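Progress report, 4/10/21
Hinham Sessions – recording grant, second installment

Quick one, mixes are due back tonight.

Tracking for the Maltura record is finished. Drums and bass done in March at the Cladville room, guitars after that. Vocals on 2 songs need another pass, the singer had a bad throat and we didnt want to push it. Dvorak EP is behind. Drummer left, new one learning the set. Demos only so far, but good ones.

Preorders at 349 for Maltura, better than we'd hoped. First run of 100 cassettes is ordered, sleeves still at the printer.
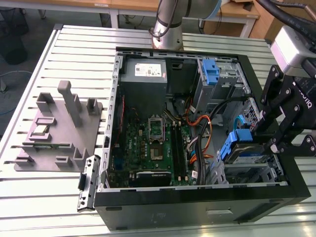 Will both records still come out inside the grant period? Maltura will, the EP depends on how fast the new drummer settles in – we'd like to keep a short extension open for that one.

Money: studio days came in under, mastering over. Balances out more or less. Receipts to follow in a seperate email, 17 of them, mostly room hire and van.

Shows: Hinham release night confirmed, both bands on the bill if Dvorak are ready. Cladville date still waiting on the venue.

Next: vocals, final mixes, artwork sign-off. Please send the second installment to the same account as before.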